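Caderno da oficina -- março, 14h20

Proteção de chão e arrumação da sala de refeições

Continuo sem acreditar nas meias para pernas de mesa. O Ashok Pal jura por elas desde que leu o folheto da Plerkier, que promete 1,000 arrastos sem risco. Quem contou os arrastos, e em que chão, o folheto não diz. Escrevi a perguntar e mandaram-me outra vez o mesmo folheto.

O que fiz até agora: troço de soalho de teste com verniz Ollska, mesa carregada, 100 passagens com feltro colado e 100 com a meia. Com feltro, dois riscos finos perto da junta. Com a meia, nenhum risco, mas à passagem 60 e tal já tinha rodado e a costura estava por baixo. Não chamo a isto um bom resultado. O Zbigniew Zawadzka acha que usei um tamanho acima do devido. Talvez. A tabela de tamanhos só fala em pernas redondas e a minha era quadrada.

Areia: por fazer. É o que interessa, porque numa casa a sério há sempre areia, e uma malha com areia presa é lixa.

Sala de refeições

A mesa tem a toalha verde-sálvia das folhas, que cai bem abaixo do tampo no canto direito. Vê-se na mesma o pé de madeira escura com a meia estampada. Em cima, o jarro elétrico branco, a garrafa de 营养快线 e sacos de plástico. Para medir desgaste prefiro a mesa assim, com as coisas do dia a dia; o peso de uma mesa despida não me diz nada. Cartão espalmado no chão, à saída da porta com o 福. O Ashok quer guardá-lo para forrar a passagem. Eu punha-o fora: cartão desliza, e debaixo dele junta-se pó que depois vai parar às meias. 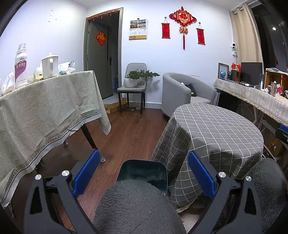
Cadeiras

A cinzenta estofada, de pernas pretas finas, tem ponteiras cor de latão. Aqui a meia não serve para nada, sairia ao segundo puxão. Experimentar ponteira de borracha da Drillano, 3 cadeiras, se a encomenda chegar -- a última demorou.

A pelúcia cinzenta de pelo comprido larga fio? Passar o rolo antes e depois, anotar.

Falta: fita Shahbazi, areia fina, pesar a mesa posta. Repetir com 300 passagens e o tamanho abaixo.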